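Can a Robot Do My Chores Yet? Your Questions, My Answers

I've been writing about home and shop robots on this site for a while now, and the same questions keep landing in my inbox. So I've put them all on one page. I'm not an engineer. I used to manage a repair shop, I now spend a lot of time in other people's labs, and I have opinions. Last tidied up in May.

So, can I buy a robot that does the housework?

You can buy a robot that does one bit of it. Vacuuming, sure. Mowing, if your lawn is boring. A machine that walks in, sees the mess and deals with it the way a bored teenager would (slowly, but it gets there)? No, and I wouldn't clear a spot in the garage for one this year.

But I saw a video of one folding shirts!

Me too, and I loved it! Check whether it's been sped up, though, and check how many shirts. I watched a Zata arm fold a towel in 18 seconds and then take nearly 17 minutes over a fitted sheet. To be fair, I'm not much quicker with a fitted sheet.

Which chores are closest?

Picking up things that are stiff, dry and one solid piece. Blocks, cups, boxes, the TV remote. Wiping a flat counter is getting pretty good too. Loading a dishwasher is somewhere in the middle — plates yes, the weird garlic press no.

And which are furthest off?

Anything floppy, anything wet, anything with a cord on it. I get the most pushback on that last one, so it gets its own question.

What's so hard about a cord?

Well, think about what you do when you tidy a desk. You grab the power strip, you feel the cord drag, you lift a bit higher, you flick it loose from the chair leg, and you're thinking about lunch the whole time. A robot has to notice all of that. The strip itself is easy enough to pick up if you come at it from the right side. It's long and narrow, so if you turn your jaws the wrong way you're trying to swallow it lengthwise, and if you squeeze near the end it wants to tip.

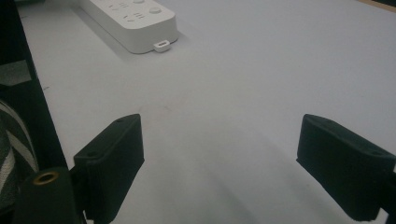

Then there's the color problem. White plastic on a white table is about as unkind as you can get to a camera, and homes are full of it. I asked Masaru Ichikawa at Kuroda what he'd change about the average apartment to help his robots out, and he said he'd paint every countertop green. I've decided that's a no from me, but I see where he's coming from.

How do they learn this stuff, anyway?

Mostly by copying people. Someone takes a gripper in their hand, one with a camera on it, and does the chore over and over while it records. Pick it up, put it down, move it, do it again from the other side. The robot's software learns from the recordings. At Helalden they did 273 takes of clearing one desk before they let an arm have a go at it.

Does that really take hundreds of tries?

For one chore in one room, often yes. And then you move the lamp and some of that work goes out the window. The newer systems cope with a moved lamp better than they did, I'll give them that.

Can I have a go with one of those hand grippers?

If a lab near you has an open day, go! It's a humbling afternoon. I tried to stack coasters with one and felt like I was wearing oven mitts. You find out how much of tidying up is done by your fingertips without asking you first.

What about a small workshop? Is it any better there?

Much better, if your parts come the same way up every time. Ľubica Michalík runs a little assembly shop and has a Kiria arm that moves finished housings from a tray to a box, 360 of them on a normal shift. She's happy with it. She also still has a person sorting the cables, winding them up and putting the ties on, and she told me she's stopped asking the sales rep when that will change.

Will it put my power strip back where it belongs?

Only if "where it belongs" is a clear patch of table. Behind the couch, under the dust, plugged in next to three chargers? That one's still yours.

Are they safe around kids and pets?

Small arms that move slowly and stop when bumped, mostly fine with a grown-up in the room. I wouldn't leave any of them running next to a toddler or a cat. Read the maker's own safety notes before you read mine.

Should I wait or buy something now?

If you hate vacuuming, buy the vacuum. For everything else I'd wait, and I'd ask the seller to show you the chore done in a room they didn't set up themselves. Bring your own mug. If they get nervous about the mug, you have your answer.

Got a question I missed? Use the contact form. I read everything, though I'm slow in the summer.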